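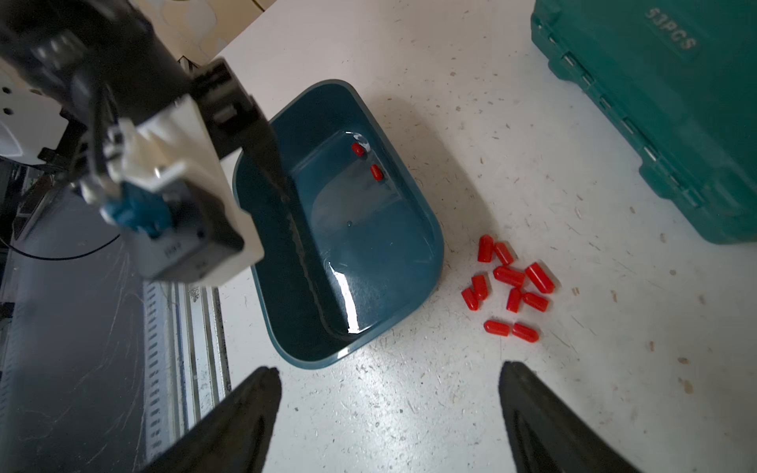 Workshop notebook, April, Thursday, 7:40 a.m.

Glue trials, continued. Coffee first, then the bad news: the Henow hide glue has gone off. I left the pot on the warmer overnight with the lid ajar, and it now smells like a barn with a grievance. Dumped it, scrubbed the pot, mixed fresh. 150 grams of granules, cold water to cover, and off it went to swell while I did the invoices I had been avoiding since winter.

Paid the Peltard order on the Amex. The moisture meter cost more than the wood it is supposed to protect. It does have a very nice pouch.

8:30. Pulled the clamps on panel 3 (maple, edge joint, liquid hide glue from the bottle). Joint line looks good on the face and terrible on the back, where I evidently ran out of either glue or interest. Light passes through the last inch or so by the end grain. Marked it with red pencil. It can be a shelf for something that doesn't mind.

9:15. Broke the offcuts. Same method as before: short sample in the vise, mallet, look at the failure. The yellow glue samples tore wood on both sides, every one of them. The hot hide samples tore wood too, except the one I assembled while talking on the phone, which popped cleanly along the joint and left a shiny skin of glue on each half. Chilled before it closed. Warm the parts next time and let the phone ring.

Note to whoever borrows this book: "Stan" on the clamp rack is the big bar clamp with the bent handle. He has to go in the middle. Put him on the end and he walks the whole panel sideways, then looks innocent.

10:50. Fresh batch melted and strained through the old paint filter. Runs off the brush in a thin string and breaks into drops at the end, which is where I like it. Added a splash of water, regretted it, waited for it to cook back down. Pot reads 145 on the thermometer I trust and 152 on the one that came free.

11:30. Rubbed joint on the drawer bottoms, no clamps. Two thin cedar boards, hot glue, slide back and forth until they grab. The first pair grabbed before I had them lined up, so that drawer bottom is now slightly wider than planned and shaped like a yawn. Second pair went fine. I would like to claim I learned something between the two, but mostly I stood closer to the heater.

1:15 p.m. Sharpened the jointer plane. 1,000 stone, then the strop. Small nick on the left corner that I have been meaning to grind out. Still meaning to.

2:00. Face-jointed the replacement board for panel 3. Grain reverses halfway along, so it tears out in either direction — democratic, at least. Card scraper for the worst of it.

Still to do:
Reglue panel 3 with the new board, hot glue, parts warmed
Label the jars by date (the "new" jar is older than the "old" jar)
Order more granules from Henow, smaller bag
Find the pot lid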